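Equipment Planning Group, Rivov Kitchens
Minutes of the meeting held February 2026, upstairs office

1. Previous minutes
Accepted with one correction. The October minutes said the group "supported" the purchase of two-armed kitchen units. The group had agreed to look at prices. The wording will be changed.

2. Two-arm unit, Wultimora proposal
The supplier's revised offer was tabled. It covers 8 units at the central prep kitchen, with software, installation and the first year of service. The price per unit has come down since October, but the service charge has gone up, and over the life of the contract the total is nearly the same. The chair asked for this to be recorded.

The operations side spoke in favor. Filling bowls and clearing counters are the jobs with the highest turnover, and the supplier says the arms can be taught both from the same training package. Finance asked what "taught" means in the contract and who pays when the menu changes. The offer does not say. 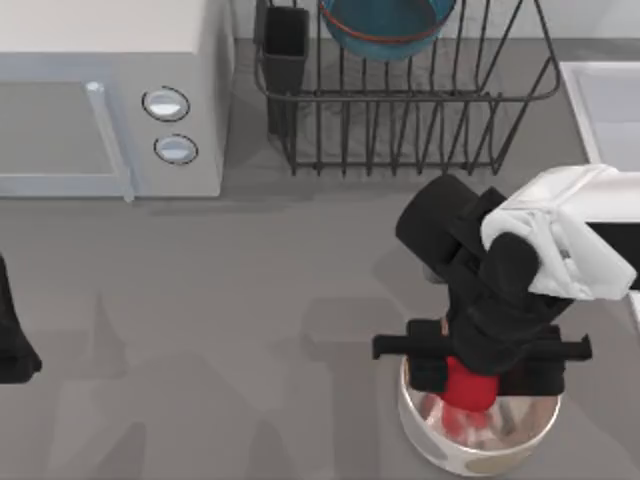 Several members were unhappy that all the evidence so far is simulated. The supplier's success figure rests on 130 runs in software, of which 59 used the current gripper. The rest used an older model that is no longer sold. Members wanted to know how a clean virtual counter compares with ours at the end of a lunch shift – with wet trays, bruised fruit and people reaching across. The supplier's written answer was that results "transfer well." No numbers were attached.

Kitchen staff also raised floor space. The drawings leave 50 inches between the unit and the sink wall, and a loaded cart has to turn there. The drawings will be checked against the real room before anyone talks about delivery dates.

Agreed: no deposit to be paid. Wultimora to be asked for a trial of one unit, at its own cost, in our kitchen and with our bowls. Finance to get the menu-change question answered in writing.

3. Second quote
Tzanetos has offered a single-arm unit at a lower price. It does less, and the group was not sure it does enough less to justify the difference – the warranty is also shorter. Left open until a full parts list arrives.

4. Dishwasher replacement
The Trurnier machine failed again last month. One member pointed out that the group has now spent three meetings on robot arms and none on the dishwasher. Agreed to put the dishwasher first on the next agenda and to keep its budget line separate, so that it cannot be used to cover installation costs under item 2.

5. Any other business
The request for new shelving was held over. Copies of both quotes are in the shared folder.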